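How Do You Teach a Robot to Pick Up a Pen?

Think about how you learned to tie your shoes. Somebody probably sat next to you and did it slowly. Then they may have put their hands over yours and moved your fingers through the loops. After that it was your turn, and then your turn again, until one morning you did it without thinking.

Robots can learn that way too! It's one of the most exciting things going on in robot labs right now, and you already understand the main idea, because you've done it yourself.

Why not just tell it?

A robot doesn't know what "pick up the pen" means. Which pen? Pick it up from which end? How hard should it squeeze? You could try to write all of that down as a long list of instructions. For one pen, lying in one spot, your list might work pretty well. Then someone bumps the table, the pen rolls a little, and the list is wrong.

So lots of engineers do something else. They show the robot.

Two ways to show

The first way is by hand. You take hold of the robot's arm and push it gently where you want it to go, like helping a little kid swing a bat. The robot's joints have sensors in them that measure how far each one is bent, and the robot saves all those numbers as you go.

The second way is by remote control. A person sits or stands somewhere nearby and works a set of controls. When the person's hand moves left, the robot's hand moves left. When the person pinches, the robot's gripper closes. The grown-up word for this is teleoperation. "Tele" means "far," as in telephone, and "operation" just means running something.

Remote control is great for robots with two arms, since you can use both of your own hands at once. Try picking up a pencil and holding it by both ends. Easy, right? Now imagine doing it with someone else's arms, and with only two stiff fingers on each hand. Each gripper has to arrive at the right height, and neither one can tug too hard.
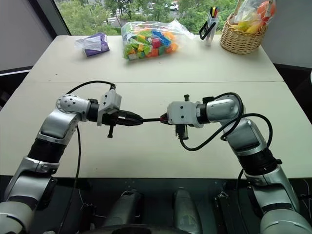 Jamshid Amini says the first pen is always the worst one. You squeeze too early, or you come in crooked and knock it across the table, and your shoulders get tired from being so careful. He says that by the end of a morning his hands have stopped arguing with the robot's hands and he can hum while he works.

Again, again, again

One showing isn't enough. Back in June, a team working on a project called Esari set out to collect 834 showings of one small job. That's a lot of pens! They did up to 40 in a day, with breaks for snacks (the people needed snacks, the robot didn't).

Every single showing gets recorded. The recording has two parts that fit together like a movie and its soundtrack. One part is what the robot's cameras saw. The other part is how the arms were moving at that very same moment. Put them side by side and you get something like, "When the pen looked like this, the arms did that."

Then a computer program studies the whole pile. It hunts for patterns. After lots and lots of practice, it can look at a brand-new picture and make a good guess about how the arms should move next. It makes a guess, moves a tiny bit, looks again, and makes another guess -- over and over, many times a second.

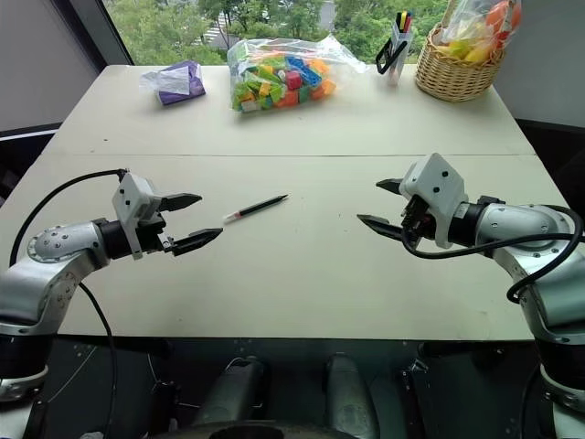 Good teachers mix things up. If the pen were in exactly the same place for every showing, the robot might only learn that one place, like a kid who can only find the bathroom at their own house. So between tries you change something. You might lay the pen at a slant, the way it is here between the two open grippers, and next time turn it straight, or slide it closer to one arm. It's good to have other things around as well. With a bag of toy bricks, a holder full of markers and a basket of toy fruit along the back of the table, the robot has to learn which of those things matter for the job and which ones to leave alone.

Do mistakes count?

They can help a lot! Say the person at the controls misses the pen, backs up and tries again. A recording like that can show the robot how to fix a miss. Other mistakes get thrown out, like when the person sneezes and the arm goes somewhere silly.

Try it at home

You need a friend, a pen, a table and a blindfold.

Your friend is the robot. Put the blindfold on them and set the pen on the table.

Stand behind your friend and hold their wrists gently. Guide their hands to the pen and say "close" when it's time to grab.

Do it five times with the pen in the same spot. Then let go and see if your friend can do it alone.

Now move the pen a few inches and have them try once more. What happened? What could your robot use that a blindfolded friend doesn't have?

Switch places, so you both get to be the robot.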